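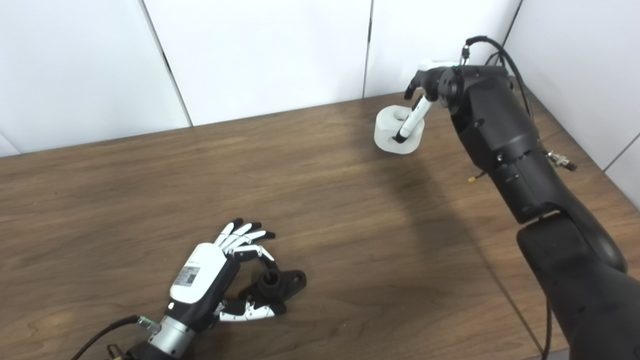
One of the assemblers at Lundlow told us in the first interview that the arms had not taken her job, but they had taken the part of it she was good at. She used to know a bad part by the feel of it before she had looked at it. She now spends most of a shift at a screen two steps away from the bench, and she said her hands feel lazy at the end of the day. We started the report with her remark since most of our other interviews came back to it in some way.

Background

Lundlow is a small firm that puts together parts for pumps and valves. Until July all of the bench work was done by hand. That month the firm brought in two automated benches from a supplier called Grovent. We visited the plant as part of our course on work and technology. Our group was allowed on the floor during the day shift and could talk to anyone who agreed to it. We interviewed 13 people. 11 of them work at or near the benches and the other 2 work in planning.

What the benches do

The work at the new benches is picking up small parts, holding them and setting them down where the next step needs them. A hand with fingers is used for parts with an odd shape, for example a flat base with a post standing up from it. A gripper can put a finger into the opening of a ring and hold it that way. The people at the plant call both of them "the arms" and do not make much of the difference.

The benches are slow compared with a trained person. Everyone we asked agreed on this, including planning. The firm's reason for using them is that they can keep going through breaks and into the evening. The first order run on them was 2000 pieces for a customer named Gernton, and it was chosen because the date was not tight.

What changed for the workers

The main change is where people stand and what they look at. Before, an assembler sat at one bench and did a whole tray. Now one person watches both automated benches, fills the trays, clears stops and writes down the cause of each stop. The stops are the part people talked about most. A part may be lying a little too far over, or the fingers close and the part slides. The worker then has to press hold, wait for the light, reach in, fix it and start again. Several people said the waiting is harder than the work was.

The second change is pay grade. Bench watchers are paid one grade higher than assemblers, but only those who passed the training course from Mamani may do it. The course was held in the evening. Three of the assemblers could not go because of children at home, and they are still on the old grade. They said they had asked for a daytime course and were told it would be looked at. Planning told us the same thing, without a date.

The third change is noise and talk. The old benches faced each other and people talked while they worked. The watcher's place faces the wall. Some liked the quiet. One man said he had learned half of what he knew from the person across from him and did not see how a new hire would learn it now.

Wrists and shoulders came up too, and here the answers were mostly good. Four assemblers had had pain from the repeated gripping and all four said it was less. One of them now has a sore neck from the screen, which is mounted too high for her. It had not been moved when we made our last visit.

Problems with our study

We only saw the day shift. The evening is when the benches run with the fewest people, so we missed the part that may matter most. We also did not get the stop records, only what workers remembered of them. The two people from planning were interviewed together, and we think they would have said more separately.

What we would suggest

Hold the Mamani course in paid hours. Turn the watcher's place so that it faces the hand benches. Lower the screen. Let the watchers change the tray layout themselves, as they see the stops and planning does not. We sent these four points to the firm on Tue 11 December and have had a short reply saying that the screen will be done first.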